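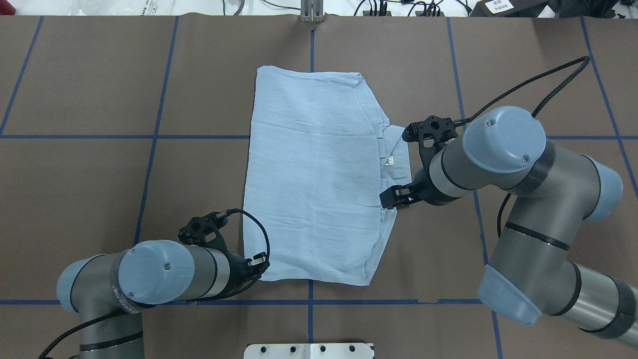
Issue 65
Second arm pair for the folding bench: what to buy, and from whom
Status: open, waiting on quote
Project: Flondham
Labels: purchasing, grippers, budget

Opened August 2026

Okay, starting this one so that the money talk stops leaking into the bug tickets. We want a second folding bench at Mallham before the December order freeze, and I've been asked to say what it'll take. The easy answer is "buy the same thing again," and I was all set to write that, but the current bench has been throwing enough small faults that I'd like to know which ones we'd be paying for twice!

What we have now is two arms facing each other across a papered table, taped off into a grid, black grippers on both. The job is light cloth, one piece at a time. The blue piece is a decent stand-in for most of what we run — thin, creases if you look at it funny, with a label near one edge that the right gripper likes to go for.

Symptoms so far, in case they change what we order:

1. Left gripper gets down to the near corner and closes on air. Comes and goes. Right one is much better on the same cloth.
2. Wrist cable on the right catches when the elbow swings in high. Has tripped the soft stop 4 times since I started keeping track.
3. Brown paper creeps. When it creeps the tape goes with it, and then the grid is lying to us.

Update 1

Swapped fingertips left to right to see if the miss follows the tips. It doesn't! Left still misses with the right's tips on it. So I'm taking "new fingertips, both sides" off the shopping list for now, and that makes me happy, as it was the line I understood least.

Re-ran the table calibration for the left arm only. Better for the first dozen or so folds, then back to missing. I went and pushed on the base with my hand and I'm fairly sure I felt it give a little. Could be the plate bolts. Could be the table.

Update 2

It was some of each. Snugged the bolts on the left base and the misses dropped from 14 in a session to 4. The leftover ones happen when both arms stop hard together, and the whole table rocks. So for bench two I want a heavier table, and I'd put that ahead of anything fancier on the list. I know tables are boring. I had a nice camera upgrade penciled in and it's going to have to wait.

Update 3 — quotes

Asked two suppliers for the same thing: two arms, two grippers, controllers, mounting plates, cable sets, table.

Gamage came back first. They'll sell us the whole bench as a bundle, table included, with a 12 week lead time. Their table is welded steel and heavier than ours. Downside is their gripper has a different bolt pattern, so our spare brackets wouldn't fit it and we'd be keeping two drawers of spares.

Jumia will match the arms and grippers we already own, so all our spares carry over, but they don't do tables and they've only given me a price for the arms so far. I've chased the rest twice. Their lead time depends on the grippers, they say, and they won't put a number on that until there's a deposit. I don't love it.

I'm leaning Jumia for the arms and a local shop for the table. If we do that, please can we budget for someone to level it and bolt it down properly? We skipped that last time to save a little and I've spent a good chunk of the summer on my knees with a hex key.

Update 4

Cable thing: rerouted the right wrist cable with a longer loop so it has slack when the elbow comes in. No trips since, but I've only run short sessions. The longer loop wants watching near the cloth. For the order I've added a proper cable guide for each arm (small money) plus one spare cable set to sit on the shelf.

Paper creep: taping it under the table edge helps. A printed mat would be better and I've asked for a price on one with the grid already on it, for both benches.

Still needed before I can put this up for sign-off:

- gripper price and lead time from Jumia
- table quote with leveling and fixing included
- mat price, two off
- a yes or no on whether bench two gets its own controller cabinet or shares ours

That last one moves the total more than all the rest, so if you have a view, stick it on this ticket. Leaving open.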